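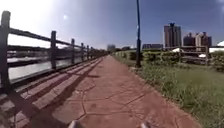
A stamped-concrete path runs beside the old timber fence.

The long way to the shop

When I moved to Brernen, I did not own a car and I did not know anybody. My employer had found me a small flat on the hill behind the railway line, and the nearest place to buy milk was at the bottom. By bus it was two stops. On foot it was 27 minutes, if I did not stop. For the first month I took the bus.

In my country, people of my parents' age go out to walk after dinner. They do not call it exercise. They put on a clean shirt, they walk to the square and back, and they speak with everyone. It can take an hour to pass four houses. I had supposed that every place has some form of this, and that I only needed to find at which hour it happened. In Brernen I looked out of my window at six, at seven and at eight o'clock, and I saw people with dogs, walking fast, and people without dogs, running.

It was my neighbour, Mrs Ó Ceallaigh, who told me about the back paths. She has lived on the hill for 41 years and she is proud that she has never learned to drive. "The bus is for when it's raining," she told me, in the voice one uses with a child. She drew me a map on the back of an electricity bill. It had no street names on it, only things like "yellow dog", "good lemons" and "here you may have to duck".

I still have this map. It is wrong in two places, but I did not correct it.

The back paths are what is left from the time when Brernen was three villages. Between them were orchards, and the workers needed to go from one to the other without walking through somebody's front yard. Then the orchards were sold and the houses came, but the paths stayed on the council plans, narrow and a little forgotten. Some were paved, some have gravel, and one behind the primary school is only grass that people have pressed flat with their feet. The longest measures 502 metres and joins the hill to the old market road, where there has been no market for many years.

What I noticed first was the change in my own speed. On the main road I walked like a person who is late. On the back paths there is no traffic light to catch, and after a few days I began to arrive at the shop later and later. I knew which garden had a fig tree hanging over, and in which week the jasmine would open. I learned also the sounds: a piano on Tuesdays, always the same piece and always the same mistake in it.

The second thing was that people greeted me. On the main road they did not. I do not believe that the people are different, because I have met the same man in both places on the same day. On the road he looked at his phone. On the path, where two persons must turn their shoulders a little to pass, he said "Lovely evening", and I said that it was, and then we both stood there for ten minutes and discussed his knee.

I asked Kieran Keane about this. He is a retired surveyor who grew up at Brundusell, the lowest of the three villages, and he has photographed the paths for most of his life. He thinks it is a question of width. When he was a young man, he said, the rule was that two people carrying baskets should be able to pass, and no more than that. "You can't ignore someone at that distance," he told me. "It'd be rude. So you say hello, and then you've started."

He worries for them a little. Two paths were closed when the Fasport estate was built, and the new streets there are wide and clean and have good lighting. He does not say they are bad streets. His daughter lives in one of them and she likes it very much. But when he visits her, he told me, he drives.

I have a car now. I bought it second-hand last winter, and it is useful for the beach and for heavy things like paint and potatoes. For milk I walk. My parents came to visit in May, and on the first evening my father put on a clean shirt and asked me where people go. I gave him Mrs Ó Ceallaigh's map. My mother took her good handbag, although I explained that there was no square at the other end, only a shop and a bus stop.

They were gone for two hours. They do not speak much English, my father perhaps sixty words, and I was already looking for my shoes to go and search for them when I heard them at the gate. They had a bag of lemons with them, and my mother wanted to know how to say "knee".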